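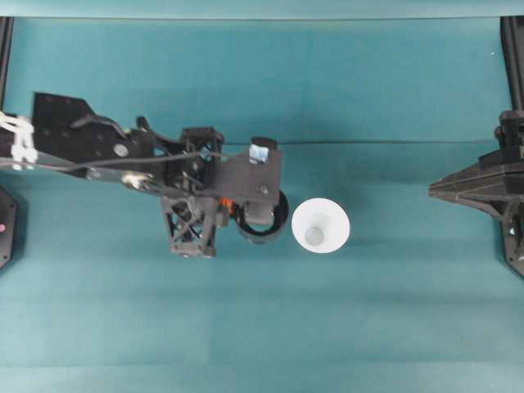

How to get a court record out of the Flurville county courthouse

Court files are public. The people who keep them are aware of this and will tell you so warmly while handing you a form. If you want to read a judge's financial disclosure, or the docket of a case your neighbor keeps bringing up, the steps below will get you there with most of your afternoon intact.

Before you start

Find the case number. The clerk's office can search by name, but it charges for the search and spells creatively. The county's online index, a system called Niltel, is free and covers civil cases filed in the past ten years or so. Type the last name only. Add a first name and Niltel logs you out.

Write down the case number, the filing year and the exact title of the document you want. "Everything" is a legal request, and it is also how you end up paying for 200 pages of scheduling notices.

Step 1. Fill in the request form

Forms are on the rack by the Jalorley Street entrance. Take 2, in case the first one goes wrong at the box marked "Nature of Interest." You are not required to have one. Write "public record" and move on.

For a judge's disclosure or recusal notice, use the administrative form, which is a slightly different shade of beige. These papers sit in a separate cabinet from the case files, and a request on the wrong form will come back as "no record found." Technically true of that cabinet.

Step 2. Hand it in and get a receipt

Go before 11 a.m. The counter closes for lunch at noon, and lunch has been known to run into appeal. Ask for a stamped copy of your form. The stamp shows the date your request came in, and every deadline runs from it.

Step 3. Wait, then follow up

The office allows itself 30 days. If you have heard nothing by then, send a short letter quoting the date on your stamp and asking for the file or a written refusal. Keep it polite and dull. Leave out the word "cover-up," even if you feel it strongly.

If they say no

A refusal should name the rule it relies on. Look that rule up. Sealed cases and juvenile files are closed for good reason, but often only a few lines of a document are protected, and you can ask for a copy with those blacked out. If that fails too, write to the presiding judge and attach your stamped form and the refusal. Yes, this is sometimes the judge whose disclosure you asked for. Send it anyway and keep a copy.

Parking is free behind the building after 3.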